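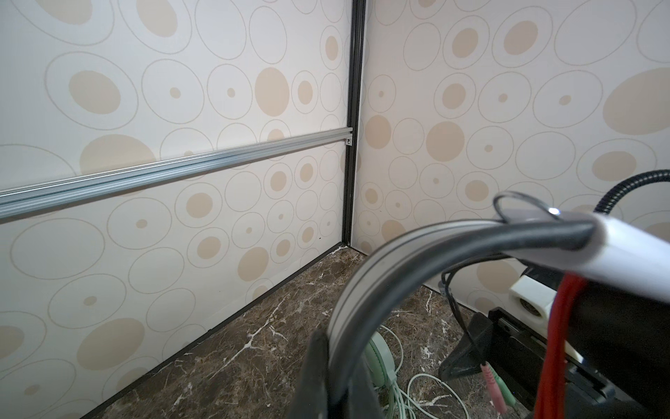 Peel-and-Stick Wallpaper for Renters: Your Questions

by Hye-jin Seol
6 Oct 2019

I love this stuff and I get a lot of mail about it, so I've put the most common questions in one place!

Can I put it on a textured wall?
Light texture, maybe. Orange peel, no. I tried in my old hallway and the corners were curling by March. Stick up a sample and leave it for 3 days before you buy a full roll.

How long after painting do I have to wait?
Four weeks is what I go by, longer if the room is damp. Fresh paint feels dry way before it really is, and it will come off with the paper later.

What do I do at inside corners?
Don't wrap one piece around and hope! Cut the strip so it turns the corner by half an inch, then start the next strip on top of that overlap with a plumb line. Very few corners are straight, so a small mismatch is normal. Big loose patterns (circles, leaves, blobs of any kind) hide it beautifully. Stripes do not.

How much extra should I order?
One more roll than the calculator says. If the repeat is bigger than 20 inches, I'd go two - you lose a lot at the top of every strip.

Will it come off clean?
Usually, yes. Pull slowly, down and back on itself, and use a hair dryer on low for the stubborn bits. My bedroom took 40 minutes and the wall looked great afterward.

Can I use it on furniture?
Please do! Drawer fronts and the backs of bookcases are my favorite. Wipe them with rubbing alcohol first and let them dry.

Which side do I start on?
I start at the corner you see least when you walk in and work toward the door.

1,033 shares
3 comments

I-seul Um
The half inch tip saved my powder room. I had been wrapping the whole strip and it bubbled every time.

Su-bin Hong
Does the hair dryer trick work on vinyl that's been up for years? Mine is stuck like crazy.

Hye-jin Seol
@Su-bin It does, just go slower and do a small patch at a time. Good luck!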